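Panon storeroom refit - progress note to Thérèse Leclerc

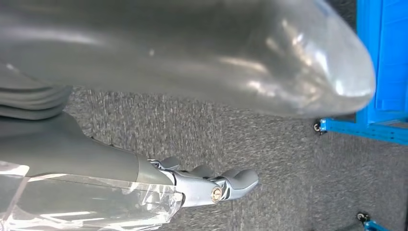
Floor is cleared and the shelving is going in. Spent 2,436 of the 4,000 so far, mostly on uprights and fixings. Went with the bright blue metal units in the end, they show up well and Yutong can get at the bolts without a stepladder. Still 2 bays to level - waiting on feet from Fodeck. Labels not startd, Kristaps has the list. Should be done in May if the feet come. Will send reciepts seperately.

Contact: Traian Lazăr, Drurkholm | Back to top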